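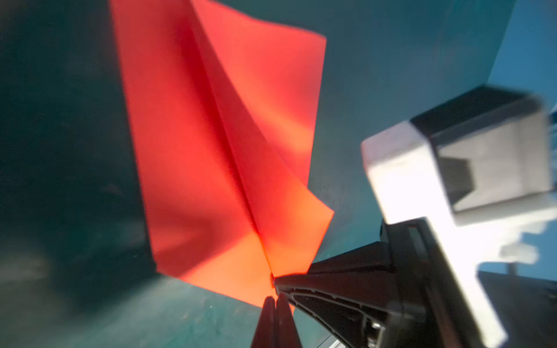

October 2023
By the Surkoment bench team
Search this site Search

Thin sheet remains the hardest stock in the Surkoment handling trials, and the finger comparison that began in August was set up with that in mind. Rigid parts give a gripper something to close against. Sheet does not, and most of the force that reaches it goes into bending. A sheet held at one corner between two narrow black fingers, as with the red-orange piece in these trials, can carry a sharp diagonal fold running down toward the pinch point, and the wrist camera is the only sensor on the arm that can register it. Motor current reads the same for a folded sheet and a flat one.

Three finger sets were compared. The Dutonero set is long and tapered, with a hard tip and no pad. The Clomska set is shorter, with a replaceable elastomer pad on each inner face. The third was cut in our own shop to the Dutonero outline, with a shallow relief behind the tip so that only the front edge makes contact. All three mount to the same parallel drive, and jaw speed and closing force were left at the same settings throughout.

The test cycle is simple. The arm approaches a sheet corner, closes, lifts, moves the sheet over a larger colored panel, lowers it and opens. A cycle counts as good if the corner is held through the whole move and the sheet is released within tolerance. The log for this round holds 1829 cycles out of a planned 2000. The remainder were dropped after a controller firmware change, which altered the timing of the close command enough that the results could not be pooled.

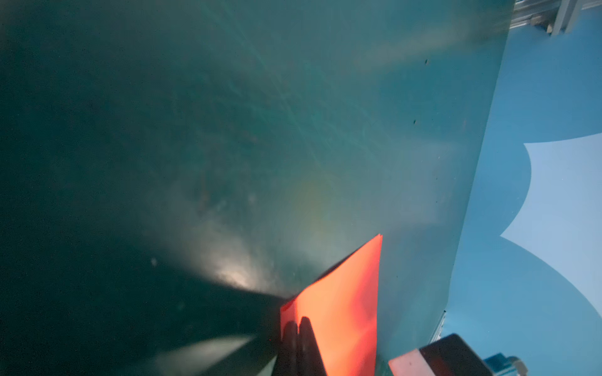
Release was the weaker half of the cycle for every set. The Clomska pads gave the fewest dropped corners during the lift but held on to the sheet at opening, and in many cycles the corner followed one finger for a short distance before it let go. The Dutonero tips released cleanly and slipped more often. The relieved fingers fell between the two on slip and matched the Dutonero set on release. They are also the easiest to damage – one pair was bent against the fixture during setup and had to be recut.

Camera placement was changed once. The original mount put the fingertips too low in the image, and corner detection failed in almost 11 percent of approaches. Tilting the camera toward the tips brought that down, at the cost of a smaller view of the panel. Glare on glossy stock is still a problem. The detector tends to read a bright reflection as a sheet edge, and a fixed exposure setting has worked better than automatic exposure so far.

The arm controller was the standard Athanasiadis unit, run in position mode. Force mode was tried briefly on the lowering step and set aside, as contact with a single sheet was too light to trigger the threshold reliably. A lower threshold produced false stops during the move itself.

The next round will repeat the full cycle on the new firmware with the relieved fingers and the Clomska set only. Pad wear will be logged separately. Groups that want the raw cycle log can request it through the usual bench address – the file includes jaw position, motor current and the detector output for each approach.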